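Subject: Re: Tronano buying Wiriya

> Does anyone know if Wiriya is keeping its own office after the sale?
> I heard all the games staff were moving to Stimetti's building.

They're staying put until April. Tronano takes over the lease then, and the four studio leads keep their jobs.
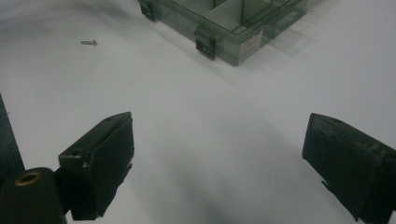 Stimetti only gets the server work - some 100 accounts, no staff. The Fliderier title isn't cancelled either, but the colour patch has been pushed back. 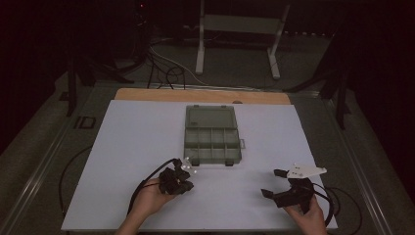

Organizer box, lid open

I'll post the sale terms once I have them.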